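Stiststead Laundry Room: Your Questions

Do I need to bring my own soap?
No, there's a big tub by the sink, and you're welcome to as much of it as your load needs (one scoop is usually plenty!).

Can I book a machine ahead of time?
You can, up to 3 days ahead. Call Chia-jung Chiang at extension 37 and she'll happily find you a slot, even in June when everyone is washing blankets.

Do I have to fold my things right away?
Take your time, please. A pink bundle can sit on the cream folding table while you catch your breath, and we won't hurry you along.

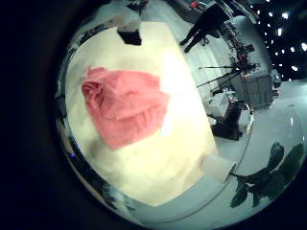
What if I leave something behind?
We keep it on the shelf by the door for a good long while, so do come back and have a look, or leave a message at extension 100.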